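Can a Robot Clean My Bathroom Yet? (And Other Things You Keep Asking Me)

I write about home and workshop gadgets, and my inbox is mostly the same handful of questions, so I've put them all on one page. I update it when something changes. Last big refresh was December.

So can I buy a robot that does the chores?

One robot that does all of them? No. You can buy a machine that does one chore pretty well, and you probably own a few already. Dishwasher, washer, dryer, maybe a robot vacuum that gets stuck under the couch. What you can't get is the thing that walks in, sees a messy room and deals with it.

What about folding laundry?

Closer than it was! I've watched a two-armed machine fold T-shirts at a demo and it did a decent job, slowly. Then somebody handed it a fitted sheet and we all went for coffee. My friend Kirsty Jardine runs a small laundry called Trenari and she asks me every few months whether she should be saving up for one. I keep telling her to fix the big dryer first.

Is it any better in a shop or a factory?

Yes, by a lot, as long as the job stays put. Same part, same spot, same motion all day. I visited a packing shop called Brivarard last spring and their arm had been putting jars in boxes for 2 years with hardly any fuss. But sweeping up, untangling the shrink wrap, finding the tape gun? People. All people.

How much would I have to spend?

For a robot vacuum with a mop pad, you can spend as much as you like, but I wouldn't go over about $2,000 for anything that only does floors. Past that you're paying for the dock and the app (and the app will annoy you).

Which brand do you use at home?

A Ceteo on the main floor, going on 3 years old. It's fine. It hates the rug in the hall. I don't get paid to say that, and I wouldn't get paid much if I did.

Do you trust the videos?

Sort of. I look for the speed label in the corner first, then for cuts. If a clip shows a whole job from start to finish in one go, at normal speed, I get excited. If it's 5 seconds of a hand picking up a sponge set to big music, I don't.

OK, but why is scrubbing a toilet so hard? It's a brush and a bowl!

I get this one more than any other. Think about what your hand does in there. You can't see much, the bowl curves away under the rim, and you're steering a stiff little head from the far end of a long handle. Push too lightly and you've cleaned nothing, push too hard and you skid. You do all that by feel and never think about it.
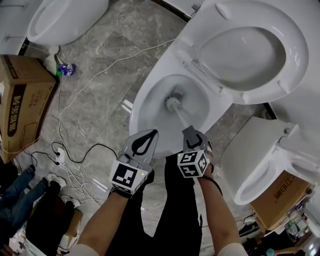
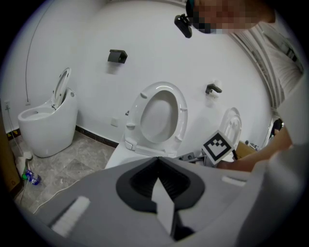

Then there's everything that isn't scrubbing. Lift the lid, squirt the cleaner, do the seat, get behind the hinges (ugh), put the brush back without dripping across the floor. Each step is small and each one can go wrong in its own way. My guess is we'll see machines that do a good job on rows of identical public restrooms long before one can handle my upstairs bathroom, with the bath mat and the cat in the way.

Would you let one try in your house?

In a heartbeat, with me standing right there and the good towels moved.

Can you review the Costa window cleaner?

It's on my list! I have one window it might fit.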